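Flinus Robotics Club forum – Bin picking
Posted 22nd December by gearbox12

gearbox12: We tried 100 picks with the Vurkico code and the clear wrappers are still the worst. I want to drop them from the demo.

mtl_kate: I'd keep them. The rules say mixed items, and a bin of only bricks is too easy.

gearbox12: The rules say 4 kinds of item. They don't say shiny.

sol2527: Agree with Kate. Fix the lighting first – then decide. 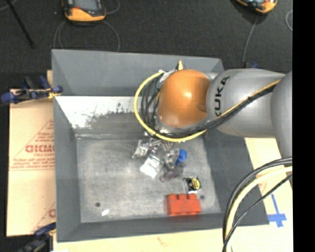 mtl_kate: Do we have to empty the bin between runs?

sol2527: Only when you change the item set. Otherwise put the picked items back and start the next run.

gearbox12: Fine, but I'm logging wrappers separately.

Contact the club | Back to top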